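4. Spending controls in field operations

4.1 Setting and data

The expense records used in this section come from Kavance, a firm that services handling equipment at customer sites. Kavance was chosen because its purchasing is spread out. Most of its technicians work away from the office, carry a company card, and buy small parts, fuel, meals and lodging as jobs require. Before the change studied here, receipts were mailed or handed in at the end of each month, and the finance office typed them into a spreadsheet. Invoices from suppliers followed a separate path and were matched to jobs by hand.

In September the firm moved all three streams (card purchases, out-of-pocket claims and supplier invoices) into one approval system, Tudent. Receipts are now submitted from a phone at the time of purchase, and each one must carry a job number. Supplier invoices arrive in a shared mailbox and are assigned a job number by a clerk. A claim without a job number can be saved but can't be sent for approval.

We drew 354 claims from the period before the change and the period after it. Claims for payroll advances and vehicle leases were left out, as these were never handled by the finance office. Each claim was coded by Kibet Mollel and checked by Esther Rotich, and differences were settled by going back to the original receipt. We recorded the purchase date, the date the claim was submitted, the date it was approved, the amount, the job, and whether it was returned to the employee at any point.

4.2 Categories of spending

Claims were sorted into 4 categories: travel, meals and lodging, parts and consumables, and tools. The line between the last two gave the most trouble. An item that wears out and is replaced during normal service was treated as a consumable, even if the technician had entered it as a tool. Straps, webbing, filters and fasteners all fall under this rule. Jaw assemblies and similar units, when bought whole, were coded as tools. Figure 3 shows items of both types.
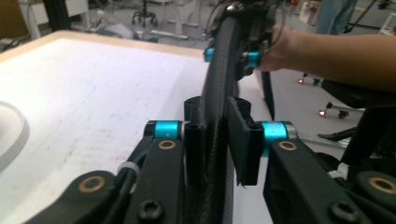
Figure 3. Gripper with two black jaw assemblies on a long woven strap. Under the coding rule, the strap is a consumable and the gripper is a tool.

4.3 Approval limits

Kavance set one limit for all field staff. A single purchase under $100 goes through without prior approval as long as the receipt and job number are attached. Anything at or above that amount needs a supervisor's agreement before the money is spent. The limit was proposed by the operations manager, Refugio Alvarado, and wasn't based on past spending data. In interviews he described it as a figure that people would remember.

The effect of a fixed limit depends on what is being bought. Travel claims rarely come near it, except for lodging in larger cities. Parts claims cluster just below and just above it, and this is where most of the returned claims were found before the change. Under the old process a technician could buy a part above the limit and explain the purchase weeks later. Under the new one the card purchase appears in the system soon after it is made, and the supervisor is asked to respond.

We looked for signs that purchases were being split to stay under the limit. Two receipts from the same supplier, on the same day, for the same job, were flagged and read by hand. Some flagged pairs had a plain explanation, such as a second trip to the store for a fitting that had been missed. Others could not be explained from the record alone. We did not interview individual technicians about single purchases, so we make no claim about intent.

4.4 Timing and cash flow

The clearest change is in the gap between purchase and submission. Before the change, claims arrived in a block at month end, and the finance office had little idea of the amount owed until the block had been entered. After the change, submissions are spread across the month. Liudmyla Bilyk, who prepares the cash forecast, reported that she now updates it weekly from the open claims list. Previously she carried forward the prior month's total and corrected it later.

Supplier invoices changed less. The largest supplier, Vorholm, sends one statement covering many jobs, and splitting the statement into jobs is still manual work. The clerk has to call the technician when a line can't be matched. A second supplier, Kimaro, agreed to print the job number on each invoice line, and those invoices pass through with few stops. The difference between the two suppliers was larger than any difference we saw between technicians or regions. It suggests that part of the delay usually blamed on employees starts outside the firm.

Approval time also needs care in reading. The median fell, but a small group of claims waited longer than before. These were mostly claims sent to a supervisor who was on leave. The old process had no fixed approver, and whoever was in the office signed. The new system names one person, and at the time of our study no substitute had been set up. Kavance has since added one.

4.5 Limits of the section

The records cover a single firm, and the two periods are not matched by season. Field work at Kavance is heavier in some months than in others, and a busy month produces both more claims and later ones. We compared claims within each category to reduce this problem, but it can't be removed with the data we have. The coding rule for consumables also moves spending out of the tool category, so the totals given for tools will be lower than those in the firm's own accounts.

Cash purchases are a further gap. Hamisi Mutiso, who oversees petty cash at the main depot, keeps a paper log that was not brought into the system. We were given access to the log but could not tie its entries to jobs, and they are left out of all figures.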